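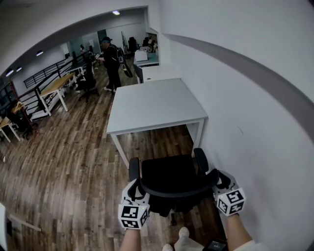

Black chair going in at the first of the white tables, long wall, upstairs.

I said in June that I would write up the chairs when we had finished with them, and a couple of people have asked since. We haven't finished, but the long wall is done and I've got enough to say about it.

For anyone who hasn't read the earlier posts: I look after the upstairs floor at Iltwood, along with my actual job. It is one big open room with a wood floor, white walls, a stairwell with a black railing, and an arched opening between the two halves. Over the years it had filled up with chairs. People brought them up when they needed one and left them where they got up. There were chairs along the railing, chairs facing the wall, and one by the top of the stairs that everyone walked round and I hit with my hip most mornings.

The plan was simple enough. Every table gets its chairs, every chair gets checked before it goes back, and anything that fails the check goes downstairs to be mended or got rid of.

The tables first

We did the tables before the chairs and I would do it that way again. The white square ones now go end to end along the long wall, pushed right up to it. They used to stand away from the wall with a gap behind, which was meant to leave room for cables. What it left room for was pens, a scarf and a great deal of fluff.

They are light tables with thin legs and it is tempting to shove them. Don't. The legs catch on the joins between the boards and you get a nasty judder that goes right up through the top. Lift one end, walk it round, put it down, then do the other end. Two people is better. I did a few by myself and it took twice as long.

The wooden-topped tables stayed on the railing side. I like them better than the white ones, to be truthful, but they mark if you put a hot mug down and the white ones don't.

How much room a chair needs

I had always left whatever looked right. This time I measured. With someone sitting at the table, I wanted 900 mm clear behind the chair so another person can walk past without asking them to tuck in. At first I tried 795, which was what we had near the stairwell before, and it does work if the person sitting is small and keeps still. Most people push back when they think. So it's 900 along the long wall, and I've put a pencil mark on the skirting at each end to check against if things creep.

Armrests matter more than I expected. A chair with arms won't always go under a table, and if it won't go under, it sticks out into the walkway all night and all weekend. We have chairs with fixed arms, chairs with arms that go up and down, and chairs where the arms used to go up and down. I took one of each to a table and tried them. The fixed curved ones are the awkward ones, and they want a table to themselves where they can stand square to the edge.

Moving them

If you are moving an office chair any distance on its castors, push it from behind with a hand on each side of the backrest, low down, near where the arms start. Holding it at the top feels easier, but if the recline isn't locked the back tips away from you and the seat goes off sideways. Holding one arm and dragging is worse still. It goes in a curve, and you find out what is at the end of the curve.

Look at the castors before you set off as well. On a wood floor one stone or staple stuck in a wheel will draw a line from one end of the room to the other. I turn each chair over on an old blanket, pick the hair and thread out with a crochet hook, and wipe round the wheels with a damp cloth. It's a dull job and I quite enjoy it with the radio on. The hair wraps round the little axle in the middle and goes hard, and if you get an end loose it often comes away in one piece.

If a castor really won't turn, pull it straight out. Most of ours are a push fit and need a good tug and a twist. I had a stiff one that I left overnight with a drop of oil down the stem, and it came out the next morning without an argument.

The check

I do it in the same order each time so I don't skip anything. Castors, then the base, then the gas lift, then the seat, arms, back, and headrest if there is one.

For the gas lift I sit on the chair at its highest setting and wait a couple of minutes. If I end up lower than I started, it fails. I don't replace these myself. I know people do, and there are plenty of videos of it, but I'd sooner pay.

For the seat I press along the front edge with my palm. When the foam has gone, you can feel the board under it, and whoever uses that chair will have sore legs by three in the afternoon whether they've worked out why or not.

Arms get a wobble. A little play is fine. If there's a clunk, there's usually a bolt underneath that has backed out by a turn or two, and it's an Allen key job. I now keep the keys in a jam jar on the shelf and they are not to be borrowed. Yasmine Kamel has the spare set.

The back is where I'd been lazy before. I used to look at it from the front, see mesh, and call it good. You need to get down low and look up at it from behind, where all the joints and bolts are. 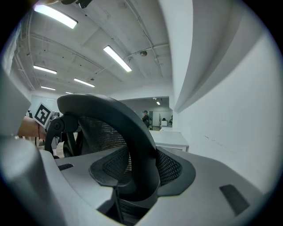 Headrest and upper back from low down and behind. The round joint at the side of the headrest is the bit to check.

The ones with a headrest have more to go wrong. On this sort, there's a round pivot at the side with a small bolt in the middle of it, and an arm runs down from there along the back. Take hold of the headrest and tilt it gently each way. It should move and then stay where you leave it. If it drops, tighten the bolt a quarter turn and try again. Don't keep going until it's solid. I did that to the first one and then it wouldn't tilt at all, and I had to undo it and start over.

Then the mesh. Run a finger round the edge where it goes into the plastic. A small pulled thread is nothing. If the mesh has come away from its channel it will keep coming, and I haven't found a glue that holds it. I tried two. The second one also took the finish off the plastic, so I won't name it.

While you're down there, clean it. Dust sits in mesh like nothing else. A soft brush and the vacuum on low, from the back first so you aren't pulling it all through to the front. Then a barely wet cloth. The plastic parts round the back can have washing-up liquid if they need it, but rinse the cloth and go over them again or they dry streaky, and on dark grey you see every streak when the ceiling lights are on.

What it cost

Not much. The largest thing was a set of replacement castors, the soft kind meant for hard floors, bought from the repair shop in Tredolbridge. I bought enough for the worst chairs and paid £79, which seemed steep until I used them. They are far quieter. You notice it most from downstairs.

Yasmine wanted to buy a few new chairs and had her eye on one called the Nistel. It came to £108 each with delivery, and I've nothing against it, but we already had more chairs than places to sit. We agreed to look again once the railing side is done and we know how many of the old ones have survived. She hasn't closed the tab.

What's left

The railing side, mainly, and the few at the far end through the arch. There's a tall chair up there that doesn't belong to any table and is the wrong height for all of them. I've asked whose it is and had no answer.

I also want to do something about the route between the stairs and the arch. Chairs still drift into it during the day. I thought about tape on the floor, and then I thought about getting tape off a wood floor, so for now I go round at five o'clock and push everything in. It takes less time than making a cup of tea.

Someone asked under the last post whether felt pads are any good on the table legs. They are, if you clean the foot of the leg first and let it dry. The ones I stuck on in a hurry came off within the week and I found them later, wound up in a castor. The ones I did properly are still on. Get the thicker ones, and buy a few more than you need. I've run out with two tables to go and the shop doesn't open until ten.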